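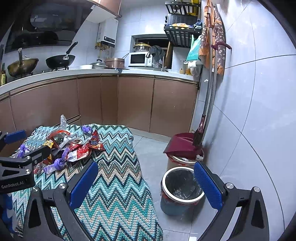 Fig. 3. Kitchen, burner side to sink side. Water heater on back wall, rack at right.

SECTION 5. KITCHEN
Traten guest apartment, house guide. Put together by Zyanya Tovar, updated July.

Read this before first cooking. Takes a few minutes. Keep the guide in the drawer by the front door, not in the kitchen, last copy got greasy.

5.1 Before you cook

1. Gas valve. Under the counter, left of the corner. Handle in line with the pipe = open. Handle across = closed.
2. Crack the window in the hall. Always, even in winter.
3. Hood on BEFORE the burner. Low is fine for boiling, high for frying.
4. Clear the worktop next to the burner. Bottles, cloths, packets, all of it moved along.
5. Push in the burner knob, turn left, hold till the flame stays. Let go. If no flame, turn off, wait, try again.

CAUTION: Smell gas? No lighting anything, no switches. Close the valve, open up, go out to the landing and call from there. Number is 226 on the house phone (Pimentel, building office).

5.2 Woks and pots

Two woks. The golden-brown one is old and looks it, please don't scrub it back to bare metal. Hot water, soft brush, dry on low flame, wipe of oil. Same for the black one.

Long handle on the black wok gets knocked easily. Turn it in over the counter when you're cooking, never out over the floor.

The pan with the domed lid is for steaming and anything slow. Hold the lid by the knob, with a cloth, lift away from your face.

Copper-brown pot lives in the corner. Hand wash only.

NOTE: See-through pot with the yellow rim goes on low heat only. Never from the fridge straight to the flame.

5.3 Microwave

1. Anything standing on top comes off first. Vents need air.
2. No metal, no foil, no lids with metal knobs.
3. Plate cover is in the wide cabinet. Use it.
4. Wipe inside when your done. Damp cloth, no spray.

5.4 Toaster oven (on the wall rack)

1. Take everything off the front of the shelf. Packets, cloths, bags.
2. Check nothing is touching the slots.
3. Set temperature, then timer. Longest run is 6 minutes for bread. Stay in the room.
4. Switch off, unplug, leave the door open to cool.
5. Put things back only once it's cold to the touch.

CAUTION: Crumpled cloth or plastic wrapping against a hot oven will burn. Shelf clear first, every time.

Don't load the rack with anything heavy. Light stuff only on the top shelf. Bags hung underneath, same rule, nothing with jars or cans in it.

5.5 Water heater

White unit on the wall, black panel. Leave it in standby. It starts by itself when you open the hot tap.

1. Hot tap open, wait for it to run warm.
2. Too hot: turn down on the panel, one step at a time.
3. Goes cold in the middle: close tap, count to 5, open again.
4. Still cold after 3 tries: stop. Call Pimentel.

Do not hang towels or bags on the pipes under it. Do not touch the fittings, yellow or metal. Service is done by Minevau and the key to thier valve cover isn't in the apartment.

5.6 Sink, boards, cloths

- Wooden board: rinse, dry, stand it upright to air. Not in the sink, not soaking.
- Gray cloth is for drying hands. Dish cloths are in the drawer.
- Apron goes back on the side wall.
- Used oil goes in the jar under the sink. Not down the drain.

5.7 Cabinets and floor

Brownish-pink fronts mark easily. Water and a drop of dish soap, soft cloth, dry straight after. Wipe along the metal trim too, flour collects there. No scouring powder on the worktop.

Mop the tile with very little water, the baseboard strip under the doors swells if it gets soaked.

5.8 Leaving for the day

Burners off. Gas valve across. Toaster oven unplugged. Hood off. Trash down to the bins, Patovholm side of the yard.

Bathroom and laundry: go to Section 6.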